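Thu 29 February

An extra day this year, and I had promised myself I would spend it on something other than laundry, so of course I did the laundry first and then felt free to sit down with the old computer. It has been under the desk in the back bedroom since we moved to Husby, humming along well enough until the winter, when it started shutting itself off in the middle of things. I lost half a letter to my sister that way, and then a whole page of the household sums, and after that I stopped trusting it.

I cleared the dining table right after lunch (the good cloth off, the old flannel sheet on) and got out the little Koyama screwdriver set, which I am so fond of even though the smallest one has gone missing again. The dust in that case! I took it out on the back step with a paintbrush and came in looking like a baker. The side panel has a sticker on the inside with 2641 written on it in ballpoint, and I sat there for a good while trying to remember what on earth that was. A locker? An old phone extension? I copied it into the back of this book in case it comes to me.

The cooler came off with more of a tug than I liked. I had read that you should let the machine run a bit first so the paste softens, and I did, but I think I dawdled too long over my coffee afterward and it had all gone stiff again. Still, it let go in the end, and I lifted the lever and swung the metal plate back, just as the Skilby booklet says to, and felt very pleased with myself.

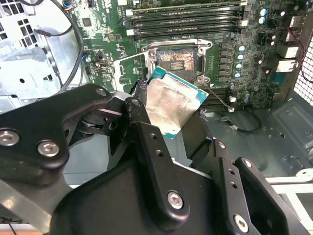 I do love the look of a socket, all that tiny gold, like the inside of a watch. It makes me hold my breath every time. The old paste on top of the chip was a sorry sight, gray and streaky and smeared every which way, and I could well believe it hadn't been doing much good lately. I used up the rubbing alcohol from the bathroom cabinet and 12 cotton pads, and then had to go hunting for coffee filters because they don't leave fluff behind. I kept well away from the pins and only cleaned the metal top.

New paste tomorrow. The tube I had put by turned out to be hard as a crayon, so I will have to stop at the shop in Porkside on my way back from the dentist, and get another bottle of alcohol too. In the meantime everything is on the flannel sheet with a cake cover over the small parts, and we had supper on our knees in the front room, soup and the last of the rye bread.

If it still shuts off after all this I will give in and start looking for a new one in May. I would rather not. I've gotten used to this one.

Rain again since six. Must bring in the boots.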